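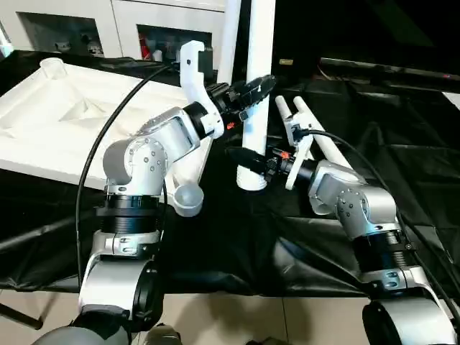 My opinion on washing machines is a simple one: the shop that sells the machine should also be the shop that repairs it. I know this is old thinking. I have had it for many years and I became more sure of it last May, when our machine stopped in the middle of a cotton program with the door locked and all the towels inside.

The machine was a Fusura front loader. I bought it online from Cliladum, a very large seller with no store that a person can enter. The price was good and the delivery was fast, and two polite men carried it up to our apartment in Trurby. I have no complaint about that day. My complaint begins with the telephone.

When I called Cliladum, they told me that repairs are the matter of the manufacturer. The manufacturer told me that repairs in my area are done by a partner. The partner told me that the next visit is in 31 days, and that I must pay for the visit before it happens. I asked what a family of five should do with its laundry for 31 days. The young lady was kind, but this question was not in her papers.

So I carried my laundry to my neighbor and my problem to Xiao, the small appliance store behind the post office. I was a little ashamed, because I had looked at the same machine there before I bought it cheaper from the other place. The owner did not mention it. He came at seven in the evening with one bag of tools, opened the door by the emergency cord, and found that the drain pump was broken. He had the pump on his shelf. He had it there for the reason that he sells this model himself, and he knows which part of it fails.

For me this is the whole argument. A seller who must also repair will choose differently what he sells. He will not put on his floor a machine with a sealed drum if he has to explain later to a customer, face to face, that the bearing cannot be changed. He will keep pumps, belts, and door seals. A seller who only sends boxes has no reason to think about the seventh year of the machine.

I have heard the other side, mostly from my brother-in-law. He says that the small store is more expensive, and he is right. The difference for our machine was almost the price of a good iron. He says also that machines today are so cheap that repair makes no sense. Here I do not agree. A machine is heavy, it must be carried down and carried up, and somebody must wait at home the whole day for it. These costs are never printed on the price label - they are paid anyway.

I do not ask that everybody stops buying online. I buy my books and my shoes there. But for a thing which has water, electricity, and a motor, and which works in my home four times a week, I would like to see a law that the seller must name a repair person within a normal driving distance, and a normal waiting time, before he takes the money. If he cannot name one, he should write this next to the price in letters of the same size.

Our dishwasher is now making a noise like small stones. It is from Cliladum too. I have already asked at Xiao what they have in the same width.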